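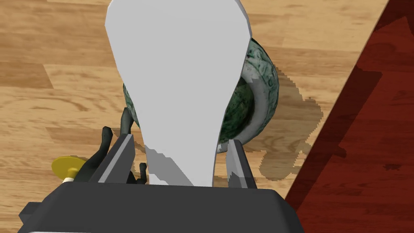 Gripper open, with a pale paddle-shaped piece between its two fingers.

Home | Local | Money | Opinion | Contact

3 min read

My renters policy came up for renewal in July, and for once I read the letter before I tossed it in the drawer. Good thing! Elisel Mutual, which covers a big share of the apartments on our side of Gallagher, is changing how it handles water damage, and if you rent in town there's a decent chance you've got the same letter sitting under a pizza coupon somewhere.

Here's the short version. Starting with renewals this fall, water that comes up through a drain or a sump won't be part of the basic renters policy anymore. You can still get it, but it's an add-on now, and it costs $54 a year. The old policy paid up to $2,000 for that kind of thing without you having to ask. The add-on pays the same $2,000, so we're buying back what we already had. I read that part twice.

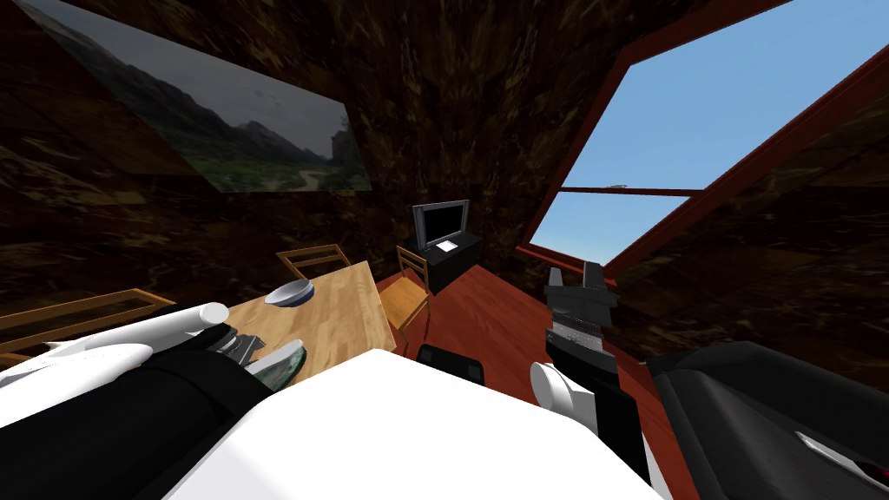
Burst pipes are still covered, and so is the upstairs neighbor's overflowing tub (I called and asked, having lived under one of those tubs). It's only water coming up from below that moves over to the add-on. The woman on the phone was very nice about it and told me the form is on the back of the letter, in the gray box. Mine was there, in tiny print, with a spot for initials and a spot for a signature. You need both. I did only the one and had to mail it again.

If you do nothing, your policy renews without the add-on. That's the bit I'd underline. There's no bill that looks different, no phone call, just a policy that covers a little less than last year's.

I'm on the second floor, so I went back and forth about paying. What settled it was my storage cage down in the basement of the Zuvby building, where I keep my winter clothes and a lot of books I'm never going to read again. Stuff in a storage cage counts as yours under the policy, same as stuff in the apartment, so I signed up.

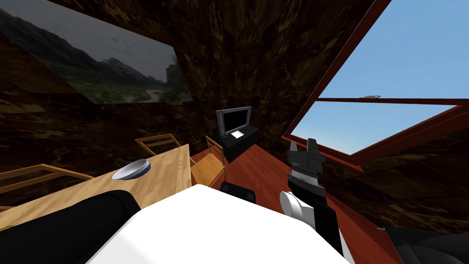
What to do if you got the letter

Look for the words "water backup" on the first page. If they're there, you have 3 weeks from the date at the top to send the form back and keep your coverage without a gap. After that you can still add it, but there's a waiting period before it kicks in. 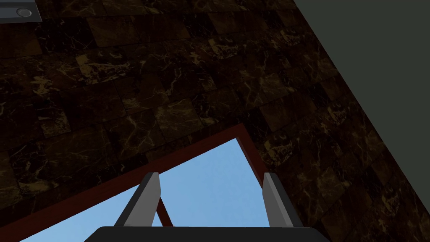
The other thing worth checking is whose policy pays for what, and I had this wrong for years. Your renters policy is for your belongings, and the building itself is the landlord's problem. So if you had dark marble tile like that, all veined with gold, and water got under it, the tile would go on the landlord's claim and your soaked rug would go on yours. Anything you put in yourself and bolted down is murkier. Ask before you assume, and get the answer in an email if you can.

Elisel's Vistska Avenue office is open until 6 p.m. and will go over the letter with you at the counter. Bring the whole thing, both sides.

Recent items
Gallagher bus passes go up again
Does your car policy cover a rental?
Zuvby building gets new mailboxes
Parking changes on Vistska Avenue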